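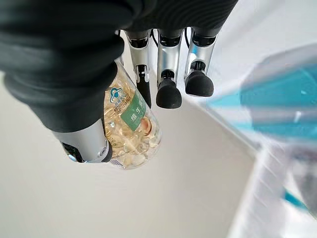 Medicine cabinet clear-out - October

OK so it's that time again. The take-back box goes in the front hall at Huvwood all month, same spot as last fall, by the coat rack. Drop things off any time between 8 in the morning and 6 at night when the desk is staffed. Please don't leave bags outside the door overnight. Somebody did that last year and we had to throw the lot out unsorted.

What we take: pills, capsules, vitamins, fish oil, creams, cough syrup if the cap is tight. Pet meds too. Out of date or just not wanted, both fine.

What we can't take: needles, inhalers, thermometers with mercury in them, anything leaking. Needles go to the county drop on Kevmont Road, they have the right bins. Call first, their hours changed over the summer and the sign on the gate is still the old one.

Scratch your name and the prescription number off the label, or go over it with a black marker. Leave the name of the medicine showing if you can. Morag Guthrie is doing the sorting again and it saves her a ton of time. If pills have lost their bottle, put them in a zip bag and write "unknown" on it. Don't mix them all together in one jar!!

Supplements - a few of you asked wether these count. Yes. Most have a best-by date stamped on the bottom or the neck. Fish oil is the one people hang on to too long. If it smells like paint or old fryer grease, toss it. Keep the ones you're using somewhere cool and dark, so not the windowsill and not the shelf over the stove. The bathroom is a bad place for pretty much everything, all that steam.

Please don't flush stuff. A few medicines do have flush instructions printed on the leaflet, follow those if so. Otherwise box.

Last October we filled 3 boxes and sent off 34 pounds. Would love to hit 40 this time. Gavin Pringle is driving the full ones over to Barkau and could use a second pair of hands for loading, mornings best. Text him or leave a note at the desk.

Wilma Paterson is also doing her free medication list help, 2 to 4 in the afternoon in the small room, ask at the desk for which days. Bring everything you take, including the over the counter stuff, and she'll type it up on one sheet for your wallet or the fridge. She is a retired pharmacy tech, so questions about doses still go to your own doctor or pharmacist. Large print no problem. Spanish copies too, just give her a day or so.

We printed 700 flyers and there's a big stack left. Take some for your building, the laundry room is good, or the mailboxes. Ishbel Lennox has tape.

Oh and empty bottles - rinsed, labels off - go in the blue bin next to the box, NOT in it. The caps go in the coffee can. Morven MacAulay wants them for the kids craft table, the bigger the better. No child-proof ones please, the little ones cant get them apart and then there's tears.

Next month: coats. More on that when we have the dates.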